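프로딕스(Prodix) 구성품 정리 공정의 자동화와 현장 인력의 직무 변화
산업공학 현장연구 과제 최종보고서

작성자: 나타나엘 브리투(Natanael Brito), 이안 진(Yi-an Jin)
현장 지도: 주사라 마세두(Jussara Macedo)

1. 연구의 배경

본 보고서는 게임용품 포장 업체 프로딕스의 캄아르구(Camargo) 작업장에서 진행한 현장연구의 결과를 정리한 것이다. 프로딕스는 보드게임과 카드게임 세트의 구성품을 분류하고 케이스에 담아 출고하는 업체로, 최근 일부 공정에 로봇 팔을 도입하였다. 도입 이전에는 작업자가 주문서를 보고 칩과 카드, 버튼류를 손으로 채워 넣었으며, 검수도 같은 작업자가 맡았다.

연구진은 설비의 성능보다 설비가 들어온 뒤 작업자의 하루가 어떻게 달라졌는지에 관심을 두었다. 선행 과제에서는 시간당 처리량만을 비교하였으나, 면담에 응한 작업자들은 처리량보다 업무의 순서와 책임 범위가 바뀐 점을 더 자주 언급하였다.

2. 조사 방법

조사는 9월 한 달 동안 이루어졌다. 연구진은 오전 교대조와 오후 교대조를 모두 참관하고, 작업자 9명을 대상으로 반구조화 면담을 실시하였다. 아울러 업체가 제공한 작업 기록에서 수작업으로 처리된 1323건과 로봇 셀에서 처리된 1829건을 추출하여 재작업 사유를 분류하였다. 면담 내용은 당사자의 동의를 얻어 기록하였고, 실명 인용은 별도로 허락받은 경우에 한하였다.

3. 공정의 현황

로봇 셀은 알루미늄 프레임과 작업대로 구성되어 있으며, 포커 칩 세트 작업에서는 뚜껑을 연 케이스를 대리석 무늬 상판 위에 놓고 진행한다. 칩은 색과 무늬에 따라 성형된 홈에 나누어 담고, 카드 한 벌은 별도의 칸에 넣는다. 'BIG BLIND'라고 인쇄된 노란 버튼처럼 한 세트에 하나씩 들어가는 부품은 누락 여부를 따로 확인하도록 지침에 규정되어 있다. 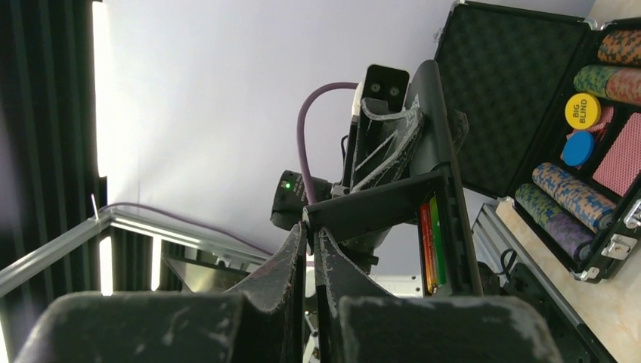 4. 직무의 변화

4.1 반복 동작의 감소와 감시 업무의 증가

가장 뚜렷한 변화는 손으로 집어 넣는 동작이 줄고 설비를 지켜보는 시간이 늘어난 것이다. 손목과 어깨의 부담이 줄었다는 응답이 많았던 반면, 한자리에서 계속 주의를 기울이는 일이 새로운 피로로 느껴진다는 응답도 있었다. 오전조의 아데미르 바르보자(Ademir Barbosa) 씨는 "예전에는 손이 바빴고 지금은 눈이 바쁘다. 퇴근할 때 지치는 부위가 달라졌다"고 답하였다.

4.2 책임 범위의 모호함

수작업 공정에서는 케이스를 채운 사람이 검수표에 서명하였다. 현재는 로봇 셀의 담당자가 서명하는데, 설비가 칩을 잘못된 홈에 넣은 경우에도 같은 양식이 쓰인다. 면담 대상자 다수가 이 점을 불편하게 여겼다. 작업 기록에도 재작업 사유가 '담당자 확인 미흡'으로만 적힌 건이 있어, 연구진은 해당 건의 원인을 구분할 수 없었다.

4.3 숙련의 이동

그리퍼 손가락의 마모를 살피고 교체 시점을 판단하는 일, 케이스의 위치를 다시 잡는 일은 기존 직무기술서에 없던 업무이다. 이 업무는 설비에 먼저 익숙해진 일부 작업자에게 집중되어 있었다. 생산관리 담당 미렐라 브란당(Mirela Brandão) 씨는 점검 업무를 순환 배치할 계획이 있으나 교육 시간을 확보하지 못하였다고 설명하였다.

5. 제언

첫째, 검수표에 설비 오류와 확인 누락을 구분하는 항목을 둘 것을 제안한다. 둘째, 감시 업무의 연속 시간을 제한하고 수작업 포장과 교대로 배치하는 방안을 시범 운영할 필요가 있다. 점검과 위치 조정 업무는 직무기술서에 명시하고 교육 시간을 근무시간에 포함하여야 한다.

6. 연구의 한계

조사 대상이 한 작업장에 한정되어 결과를 다른 업체에 그대로 적용하기는 어렵다. 또한 수작업 기록과 로봇 셀 기록은 제품 구성이 서로 달라 재작업 비율을 직접 비교하지 않았다. 야간 작업은 참관 허가 범위에 포함되지 않아 본 보고서에서 다루지 못하였다. 면담 질문지와 재작업 사유 분류표는 부록에 수록하였다.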